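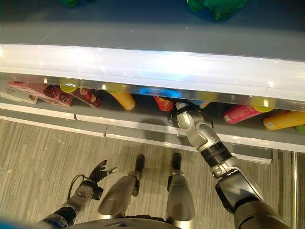
Right hand in the lower bay, between the red can and the pink bottle.

December 13, 2024
Evaluation of the Skirneo restocking service, second entry

Purpose of the session: to establish whether the service as quoted can face up and straighten low shelving in a small store. The quotation covers the humanoid unit, remote supervision and the Undo module, which is sold as a separate line. Software as delivered; no settings were altered by us.

The lower bay was selected because it is the hardest case in the Nordin layout. The goods lie on their sides under a glossy white lip with a price strip across it, and the hand must enter from the front with little height to spare. Stock was left mixed on purpose: cartons, bottles with yellow caps, one snack canister.

Observations

Entry under the lip is made with the fingers extended and slightly curled. The posture is suitable for cans. For a bottle lying diagonally it leaves the thumb side with very little room, and the supplier should be asked whether a narrower approach is available.

The thin cable near the knuckles of the right hand forms an open loop. It is a snag risk on price strips. Drunis raised the same point in November in connection with their own shelving. A sleeve or clip should be a condition of acceptance.

The feet stand close to the shelf base. The brochure gives a standing clearance of 550 mm from the base panel for normal work, and the low bay cannot be served from that distance. To be clarified in writing.

Undo module: on command, the unit is meant to return the last item handled to its former position. The manual limits this to 27 stored moves. It does not say what becomes of the list when the supervisor changes over – a question for the supplier, as our shift pattern would make this a daily event.

Cost: the monthly fee is quoted at 855 per unit, Undo excluded. The minimum term is 2 years. Transport between sites is not mentioned anywhere in the papers.
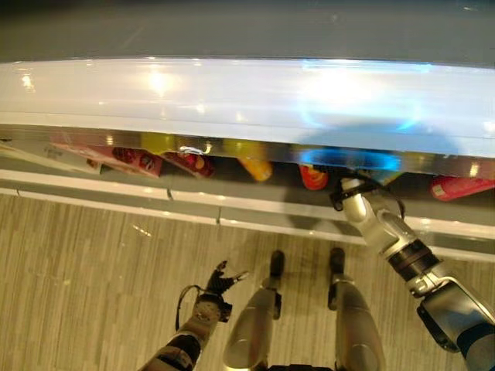 Skirneo's support desk, replying by message to the draft of these notes, stated that the 550 mm figure applies to shelves at waist height only and that a separate table for low bays will be supplied. The desk added that the cable clip is already offered as a spare part, and asked that we not judge reach until the table has been received.

Noted. The reach item stays open. The clip should be included in the base price and this will be put to them.

Outstanding before the next entry: low bay table, written answer on the Undo list, transport terms. Nordin to confirm whether the mixed stock may remain in the bay until then.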